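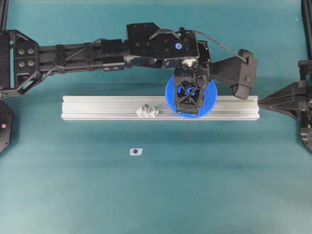

Tema 4. Perfiles ranurados y ruedas dentadas: identificación y preparación de piezas

El perfil de aluminio extruido es la pieza de base en casi todos los montajes de este módulo. Se fabrica empujando el material caliente a través de una matriz, de modo que la sección es la misma en toda la longitud de la barra. Las ranuras y los nervios que recorren el perfil a lo largo, bien visibles en el tramo plateado colocado sobre el tapete verde azulado, salen ya formados de la matriz y no requieren mecanizado. Los extremos, en cambio, dependen del corte: deben quedar a escuadra, como los de ese mismo tramo, para que el perfil apoye bien contra otra pieza. La rueda azul es un engranaje plano de plástico, con dientes finos en todo el perímetro, y se estudia en el apartado 4.3.

4.1. Partes del perfil

Alma: zona central de la sección. Puede llevar un taladro longitudinal que se rosca en los extremos.
Ranura en T: canal abierto al exterior por una boca estrecha y más ancho por dentro. Aloja la tuerca.
Labios: los dos bordes que cierran parcialmente la ranura. Son los que soportan la presión al apretar.
Caras: superficies exteriores de apoyo.

Un golpe en los labios impide que la tuerca deslice. Antes de montar se pasa una tuerca suelta por cada ranura, de un extremo a otro. Si se atasca, se repasa el labio con lima fina y se limpia la viruta.

4.2. Medición y corte

Para la práctica se usa una barra Gresitow de 969 mm. De ella se obtiene una pieza de 451 mm. El sobrante se mide después del corte, no se calcula restando, pues la hoja se lleva parte del material.

Orden de trabajo:
1. Marcar con punta de trazar y escuadra en dos caras contiguas.
2. Sujetar la barra con mordazas blandas.
3. Cortar por el lado del sobrante.
4. Desbarbar los bordes exteriores y el interior de las ranuras.
5. Comprobar la escuadra en las dos caras marcadas.

Cada pieza se etiqueta con la longitud medida y las iniciales del alumno.

4.3. Ruedas dentadas de plástico

Ventajas frente a las metálicas: poco peso, funcionamiento silencioso y posibilidad de trabajar sin grasa con cargas bajas. Inconvenientes: menor resistencia, dilatación con la temperatura y desgaste rápido si los ejes no están paralelos.

El módulo es el cociente entre el diámetro primitivo y el número de dientes. Con dientes finos el módulo es pequeño y la distancia entre ejes se ajusta con más cuidado. Dos ruedas solo engranan correctamente si tienen el mismo módulo y el mismo ángulo de presión.

Para contar los dientes se marca uno con rotulador y se gira la rueda hasta volver a él. La revisión se hace a contraluz, buscando dientes romos o rotos. Las ruedas no se guardan apiladas debajo de los perfiles.

4.4. Ejercicios

a) Dibujar la sección de un perfil en T y nombrar sus partes.
b) Una rueda tiene 22 dientes y módulo 1,5. Calcular el diámetro primitivo. (Solución: 33 mm.)
c) Explicar qué ocurre si se aprieta una tuerca en una ranura con el labio deformado.

Entrega: en mayo, a la profesora Chiamaka Onyeka. Las dudas sobre el corte se consultan en el taller con Hưng La.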